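**Overwrapping** is the practice of putting a layer of thin plastic film around a finished container, such as a bottle or a small carton, before it is stored or shipped. It is used for household liquids, foods and toiletries, either by hand or on a wrapping line.

## Materials

Most overwrap is clear, though tinted film is also sold. Yellow film is common where stock has to be sorted by eye. Film is supplied on rolls or as cut sheets. Soft film crumples easily and clings to itself, so sheets are usually laid out one at a time.

## Bottles

A bottle may be wrapped completely or only at the top. Cap wrapping covers the closure and the upper neck and leaves the label readable. It helps keep dust off the cap and holds back small leaks. A loose wrap is gathered over the cap and left crinkled, while a shrink band is heated until it fits tightly. In hand packing the bottle is held low on the body and tilted, which brings the cap toward the middle of the table.
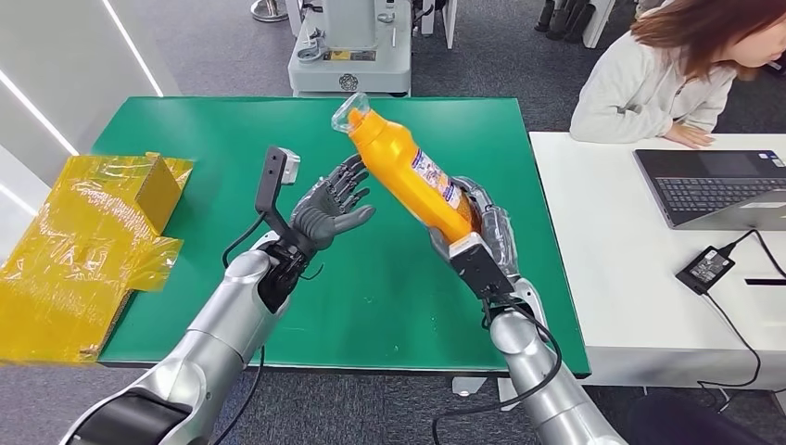 Maksymiv holds that cap wrap alone is not enough for liquids, and that a bottle traveling more than 50 miles should also stand in a sealed bag. The packing guide issued by Direx takes a milder view and asks for the bag only when the cap has no inner seal.

## Cartons

Small cardboard boxes are wrapped after the flaps are closed. Where a box is sent out open for inspection, the film is folded partway up the sides and the flaps are left free. At the Trondanau packing works, boxes are wrapped in batches of 10, with 2 turns of film on each.

## Work surface

Hand wrapping is done on a flat, smooth table. A matte top reduces glare, and green is often chosen because both clear and yellow film show up against it. Records are normally kept on a separate table beside the first.

## Disposal

Film is collected apart from cardboard. Skukent accepts clear film only, and tinted sheets go to general waste.

## See also

- Shrink wrap
- Stretch wrap
- Tamper-evident packaging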